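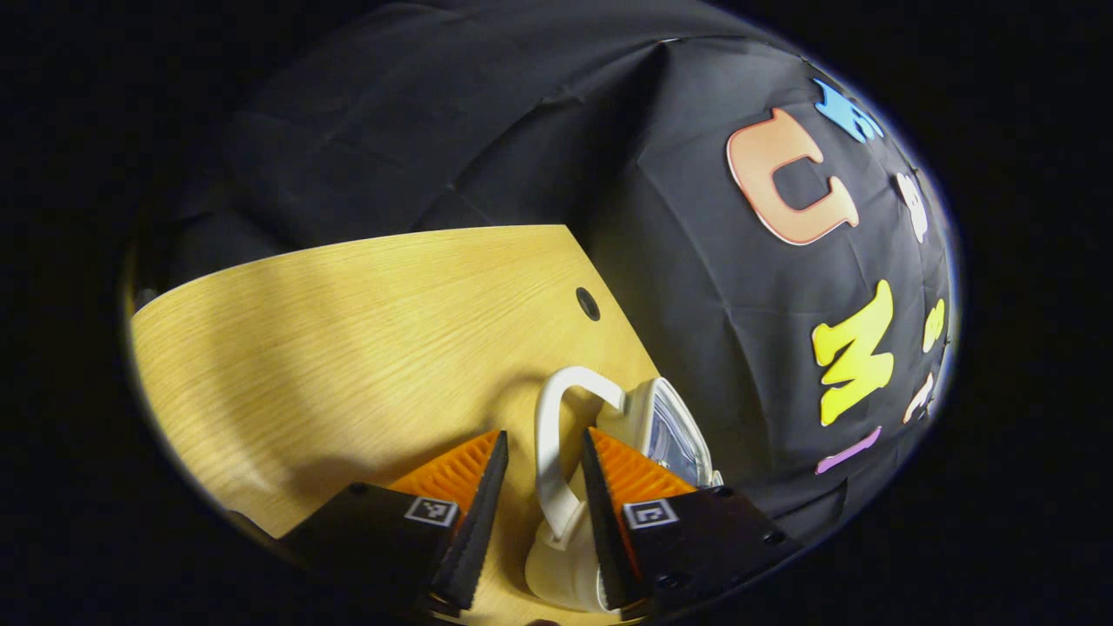
A white plastic object with a curved loop and a clear lens panel, on a light wooden tabletop.

Reading time: 2 min

Foam lettering is a form of temporary display in which large letters cut from foam are fixed to a wall, board or cloth. Fabric backdrops are common, and are usually clipped along the top edge so they can be taken down quickly. 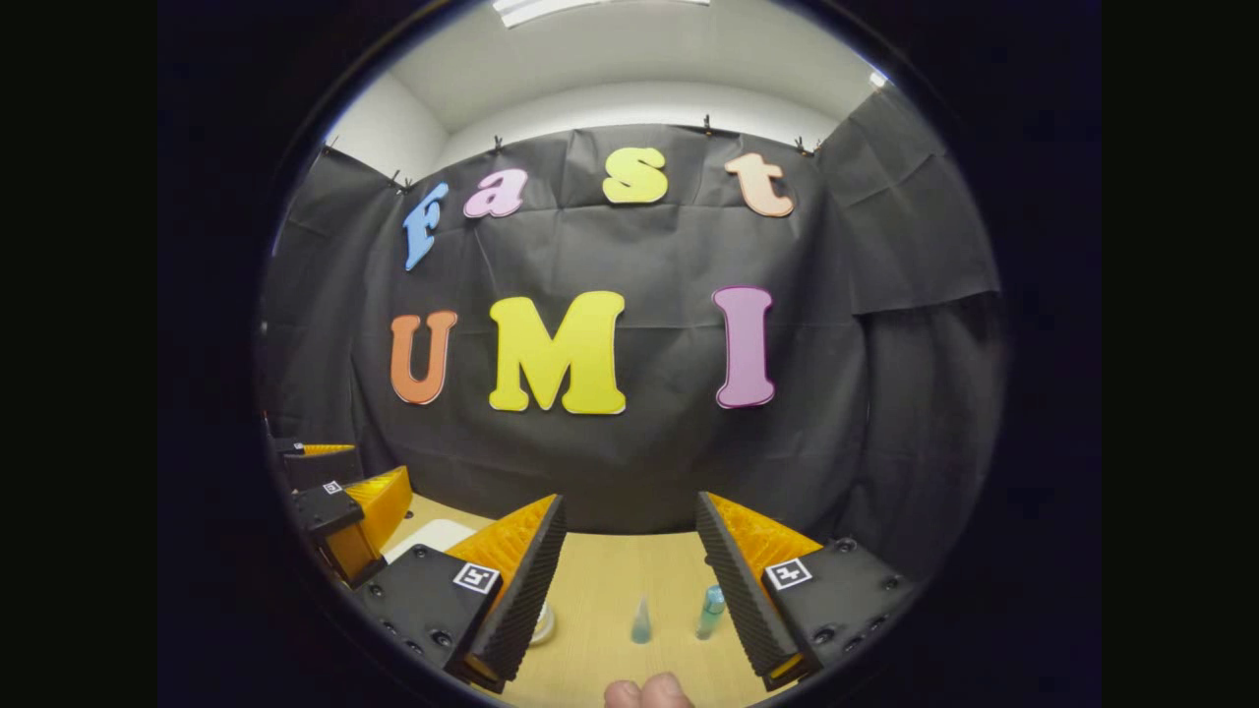

Black cloth makes pale colors easy to read – creases show, but matter little from a distance. Words are often set in two rows on small backdrops.

Related articles
Backdrop clip
Bubble lettering
Tabletop display

Comments
Osian Gethin: We use 5 clips at Multthorpe. The cloth still sags.
Thịnh Khổng: Could you add a section on storage?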